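Changing the printed walls in a two-arm folding cell

If you run a two-arm cloth cell for long enough you'll want to swap the walls. Ours get changed often, and I've come to love the job! A fresh set of panels makes the whole bench feel new, and the policy you're training gets a background it has never met. The cell in this guide is our Vurnport bench, built on open aluminium rail with a white tabletop, but the steps carry over to most frames of that sort.

What you'll need

A full set of printed panels (left, back and right)
Hex keys to suit your frame bolts
Spare clips, more than you think
A soft cloth and plain water
Masking tape
A steel rule

We get our panels from a print shop called Raller, who do them matt on stiff board. Do ask for matt. Gloss looks gorgeous on the day and then throws the ceiling lights straight back into the camera.

Step 1: Park and power down

Send both arms to their rest pose before you do anything else. We use Utus to drive the cell, and its park routine is under the service menu. Wait for the arms to settle, support each wrist with your hand, and cut the motor power. An unpowered arm will sink if its pose isn't a stable one, so never walk off and leave it half raised.

Write down the session number in the log while you're there. You'll want to know which recordings have the old walls and which have the new.

Step 2: Clear the table

Take out the cloth, the tray and any tools. Wipe the tabletop with a damp cloth and dry it well. Small scuffs won't matter. Crumbs and loose threads will, especially if a fingertip catches one and drags it through a whole run.

Step 3: Unhook anything on the frame

Baskets, lamps, cable ties, the lot. Mark each position on the rail with a bit of masking tape before you loosen it. I skipped this once and spent the rest of the afternoon nudging a basket left and right against an old recording.

Step 4: Old panels out

Start with the back panel, then the sides. Slide each one up and towards you. If a panel sticks, undo the nearest corner bolt by 2 turns and try again – pulling harder only creases the board. Store them flat.

Step 5: New panels in

Sides first this time, back panel last, so the back one holds the other edges in place. Check the gap at each corner with the rule. If you can see daylight, so can the camera.

Busy patterns are brilliant for this. The first set we bought was plain grey, and the cloth finder did very nicely on it and fell to bits the moment we moved the cell.

Step 6: Put it back together 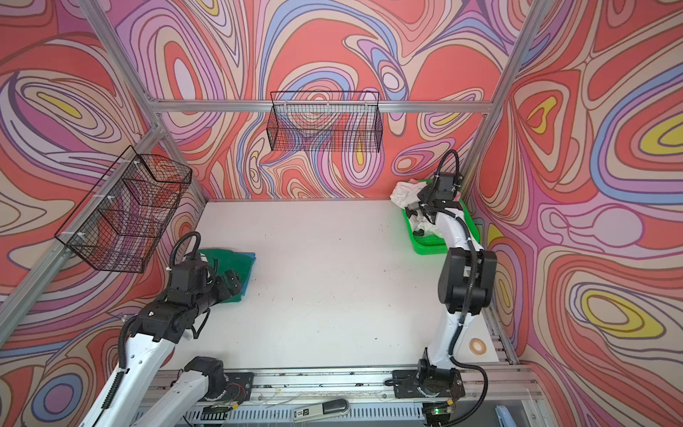 Cable slack is the thing to look at once everything is back in its place. Move each arm slowly by hand through its full reach and watch the conduit the whole way. On our bench it loops up over the wrist on the left arm and coils from the base to the top on the right, and either one can snag on a wall if a panel leans in. Check the baskets too: ours hang from the top back rail and the left rail, and the wire mesh lets the pattern show through, so you don't lose much wall behind them. Give the clips on the left one a gentle tug. Then set out the green tray at the far right and lay a cloth on the left, and you have both grippers within reach of something to hold.

Step 7: Wake it up and test

Power on, home both arms, and run the reach check at low speed with your hand near the stop button. If that's clean, do 21 practice picks from the tray. We go through the Giannakopoulos checklist at this point, which has 9 items and takes less time than making tea. Save a still from the fixed camera and put it in the log next to the session number.

Our last set stayed up for 2000 recordings before the corners began to curl. The next one has been ordered, and it's even louder!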